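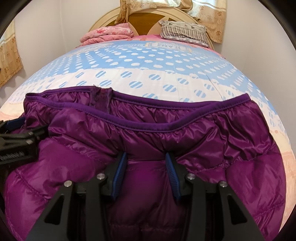 手持夹爪双手配合操作紫色绗缝衣物，衣物铺在床上，开口朝向床头。

Stundstead 手持式双指夹爪套件（双手版）
型号：Rumard 2
供货状态：接受预订，周一统一发货
单套价格：1,185 欧元（不含税，不含培训）

先把话说在前面。本店代理自动化配件这些年，厂家开放日去过不少，多数时候看到的是一块方方正正的积木，从左边的盒子搬到右边的盒子，搬得很漂亮。回来以后客户买了，拿去夹一件羽绒服似的东西，第二天就打电话来。所以这次 Stundstead 在 Turkton 办演示，我们是抱着挑毛病的心思去的。下面的内容一半是产品资料，一半是我们自己的看法，请分开看。

产品概况
夹爪为黑色连杆式结构，双指平行开合，指尖内侧装有蓝色带纹路的软垫，关节处为银色销轴。套件含左右两只，由操作者手持，用来采集双手配合的动作数据，之后再拿去训练机械臂。软垫属于易损件，可单独订购，每包 5 片。

厂家说法与我们的看法
厂家资料写“适用于各类柔性物体”。这个“各类”我们不认。演示用的是一件带弹性包边的绗缝衣物，面料光滑，有填充，缝线多，褶皱也多，说实话比积木难得多，选它算有诚意。但带填充的面料厚，指尖一合总能抓到点什么。真正麻烦的是单层的薄绸、湿毛巾、贴在桌面上的T恤下摆，这几样当天都没有安排。我们问了，得到的答复是“正在测试”。

另一个说法是“无需调整即可上手”。负责讲解的 Manuela Piras 演示得很熟练，这一点没有疑问。可她是厂家的人，天天用这个。我们要求让来宾自己试，排队等到下午四点才轮到，我试的时候右手还行，左手总是要偏着腕子去够衣物的边。习惯大概能养成，不过资料里一个字也没提，买家应当知道。
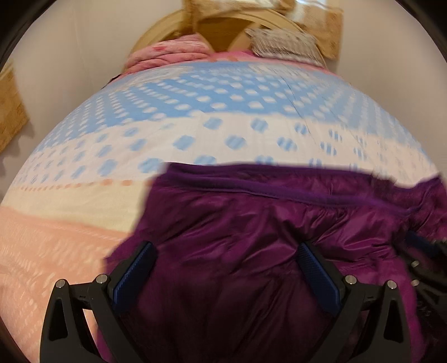
同一张床上的另一角度：两指张开，中间是起皱的衣料，右侧为另一只夹爪。

关于场地，倒是有一句好话要讲。演示没有摆在铺白布的展台上，用的是带花样床罩的床，有枕头，有叠好的被褥，后面挂着窗帘。圆点和条纹混在一起，对视觉算法来说不算友好，比展会上的纯色背景更像客户家里的样子。可惜衣物本身是浓紫色，和浅色床罩反差很大。换成一件浅蓝带白点的衣服会怎么样？没有答案。

成功率问题
讲解时反复出现一个数字：已累计 111 小时的双手操作录制。录制时长是时长，成功率是成功率，两者之间隔着很远。我们索要失败片段的比例，对方表示会后邮件发来，截至本页更新尚未收到。收到后会补在这里。

和 Baxter 夹具的区别
老客户常问能不能直接替换手里的 Baxter 夹具。不能。接口尺寸不同，软垫也不通用。本店没有转接件，也不建议自行打孔，连杆上的三角形镂空位置看着像是给你固定用的，厂家明确说不是，因此造成的损坏不在保修范围内。

适合谁买
已经有数据处理流程、缺一套采集工具的实验室和小型团队，可以考虑。想买回去就让机器人叠衣服的，请不要下单。套件只负责采集，后面的训练、机械臂、调试全要另算，开放日上这部分讲得很快，幻灯片一翻就过去了。

包装清单
左手夹爪一只，右手夹爪一只
备用软垫一包
纸质说明书（英文，中文版由本店翻译后随货附送）
收纳箱需另购

退换说明
未拆封可退。已拆封的，软垫有磨损痕迹即不退，这条是厂家定的，我们争过，没争下来。希望先试后买的客户可以预约到店，请自带平时要处理的衣物，最好带最难夹的那一件。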